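»Der Karton verzeiht nichts«

Zwei Greifer, drei Kameras und ein Stapel Pappe: In der Werkstatt von Rillenholm vergleicht Rozália Skála, womit sich Verpackungen am besten anfassen lassen. Wer mit ihr darüber spricht, braucht Zeit, denn sie kommt gern vom Hundertsten ins Tausendste.

Angefangen hat alles mit einem Ärgernis. »Wir hatten den Vellel am Arm, einen schönen Parallelgreifer, sehr präzise«, erzählt Skála. »Bei Metallteilen ein Traum! Aber dünne Pappe hat er uns entweder zerdrückt oder fallen lassen.« Ihr Kollege Syahrul Nugroho schlug vor, es mit dem Zumico zu versuchen, der über Gelenkarme schließt und sich leichter mit anderen Fingerkuppen bestücken lässt. Skála war skeptisch. »Ich dachte, da haben wir nur mehr Schrauben, die sich lösen können. Und dann saß ich am ersten Abend bis zehn in der Werkstatt und wollte nicht mehr nach Hause.«

Seitdem laufen beide Greifer durch dasselbe Programm: 221 Griffe je Durchgang, immer an Schachteln, Einlagen und Trennstegen. Besonders die Stege haben es ihr angetan. »So ein Steg ist dünn, er gibt nach, und rechts und links davon liegt oft noch Ware. Man muss von oben kommen und genau die Kante treffen. Ich könnte stundenlang zuschauen.« 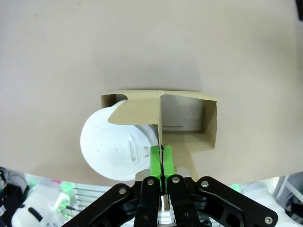 Ausgabe 2 · Seite 383

Die grünen Fingerkuppen sind inzwischen die dritte Fassung. Die erste war zu glatt, die zweite zu weich. »Bei der zweiten hat sich die Kuppe zur Seite gebogen, bevor die Pappe überhaupt Druck bekam«, sagt Skála und lacht. Schwieriger findet sie die Fälle, in denen ein großes, rundes Kunststoffteil schräg im Karton lehnt und bis an den Steg reicht. »Da wird es eng. Aber genau solche Situationen wollen wir sehen, aufgeräumte Kartons kann jeder.«

Über die Kamera am Handgelenk gehen die Meinungen im Team auseinander. Issa Atallah, der die Auswertung macht, hätte lieber eine feste Kamera über dem Tisch, weil dort der Greifer weniger verdeckt. Skála hält dagegen: »Am Handgelenk bin ich nah dran. Ich sehe die Kante zwischen den Fingern, und wenn der Griff danebengeht, weiß ich meistens sofort, warum.« Geeinigt hat man sich vorerst darauf, beides aufzuzeichnen – auch wenn Atallah nun doppelt so viel Material sichten muss.

Bleibt die Steuerung. Der Ngau-Regler begrenzt die Schließkraft feiner als das alte Modell, braucht dafür aber Geduld beim Einrichten. »Zwei Tage habe ich geflucht«, gibt Skála zu, »und am dritten hat er die Pappe angefasst wie ein rohes Ei.« Als Nächstes kommen Kartons mit Wellpappeinlagen an die Reihe, im Januar dann beschichtete Ware. Die ersten Muster liegen schon im Regal.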